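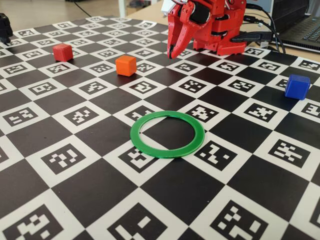

Cubes on the checkered mat. Look at the little patterns in the white squares!

I love a good checkerboard. When I was a kid I played checkers on one with my grandpa (he won, every single time), and I never once wondered what else a board like that could be good for. So let's wonder now!

Try this first. Put a plain white sheet of paper on the floor and look at it with one eye closed. How far away is the far edge? Hard to say, right? Now think of a floor with black and white squares. The squares near your toes look big, and the ones across the room look small and squashed. Your brain knows all the squares are really the same size, so it uses the squashing as a clue. Small squares mean far away.
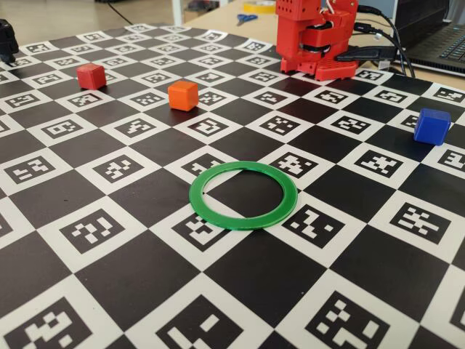
A computer can use the same clue, but it has a problem. One black square looks just like the next black square! If I said "meet me at the black square," you could be hunting all afternoon. That's why some boards have a little blocky pattern inside each white square. Each pattern is different, kind of like a house number. The computer spots one and knows which part of the board it's looking at, even if something is covering up the rest.

My friend Adjoa Atinga and I made our own board one rainy September. We used graph paper and a fat black marker, and we drew 30 patterns before my hand gave up. Adjoa kept going (she's like that).
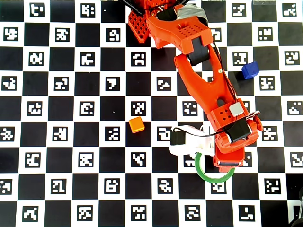 You can make one too. Draw a grid 6 small squares wide and 6 small squares tall. Color the whole outside edge black, and then color in any of the middle squares you like. Now turn your paper upside down. Does it look different? Good! A pattern that looks the same both ways is a bad house number, because you can't tell which way is up.

Make a few more, mix them up, and ask somebody to find the one you're thinking of. Use a washable marker if you're working on the good table. I didn't, and there's still a black dot on mine.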